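Old Hastlow stage stop gets its porch back

I drove out to the Hastlow stage station last month to see the new porch, and I'm happy to report you can stand on it! If you went out there any time in the last few years you'll remember the yellow rope and the sign telling you to admire the building from the gravel. The rope is gone. The front door opens again too, after sticking so badly that everybody had to go in through the old kitchen.

For anyone who hasn't made the trip, Hastlow was a swing station on the freight and mail road between Purkmont and the river crossing. Coaches stopped long enough to change teams and let people stretch, and then off they went. It never had a fort or soldiers, and it never grew into a town. What it had was a good spring, a corral and a two-room stone house that somebody kept adding on to. The stone part is still standing, and so is most of the wagon road behind it, which you can follow for a good stretch if you don't mind sagebrush in your socks.

The porch work started in March, as soon as the county road was dry enough for a truck. Soledad Begay, the site manager, walked me around and showed me which posts are old and which are new. I guessed wrong on two of them. The crew saved what they could from the original and matched the rest, and she says the new wood will go gray on its own in a couple of winters. They also found that the whole front step had been sinking toward the corral side, so that got lifted and reset while they were at it.

What I really went for, though, was the ledger. The Schumacher family ran the station in its busiest years and kept a book of everyone who bought a meal or feed for a horse. It stayed with their descendants until last year, when it was given to the site on the condition that it be copied and shared with anybody who asks. I love this kind of thing (my wife would tell you I love it too much) and I had been pestering Soledad for a look ever since I heard.
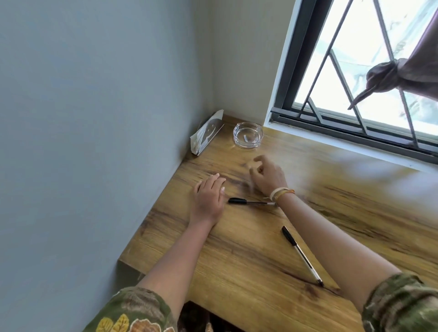 The book has 656 entries in it, and the handwriting changes at least three times. Some of the travelers gave a full name and where they were headed. Others are down as "man with mules" or "two brothers, no money," and there's one poor soul listed only as "the cougher." A plate of beans and bread shows up over and over at the same price, right up to one dry summer when it doubled, and somebody wrote a pretty salty complaint in the margin about it.

Vaughn Esposito has been typing it all up at the county library in Purkmont. He told me he's past the halfway mark and that the middle section is the slowest because the ink faded. When he's done, the plan is to put the typed version online so families can search for a name. He has already matched 36 travelers to people who later filed on land in the valley, and he'd be glad to hear from anyone with old letters or family stories that mention Hastlow or the Wusia cutoff.

The cutoff is a sore subject, by the way. Wusia was the shorter route over the ridge, and for years the local story has been that it put Hastlow out of business. Vaughn isn't so sure. He sees plenty of customers in the book after the cutoff opened, and he thinks the railroad deserves more of the blame. I grew up on the first version, so I argued with him for a while in the library parking lot and got nowhere.

Attendance has been creeping up. Soledad says some 300 people came through last summer even with the rope up, and she's hoping for more this year now that both rooms are open. There's a new panel on the mail contracts by the fireplace, and the harness that used to hang over the door has been moved to a case where you can see the stitching. The stone barn is still closed. It needs a roof, and that's a much bigger job than a porch – they've raised $1,000 so far, mostly from the pie table at the summer picnic, and it's going to take a lot of pie.

The station opens at 10 in the morning and closes at 4, and admission is still free, with a donation jar by the door. Bring water, because the spring isn't for drinking these days, and fill your tank in Purkmont before you turn off the highway. The last few miles are washboard gravel. I took it slow in a regular car and had no trouble, but I wouldn't try it right after a hard rain.

If you want to see the ledger itself, call the site first and ask for Soledad. The typed pages Vaughn has finished are in a binder at the library's front desk, and you can read those whenever the library is open.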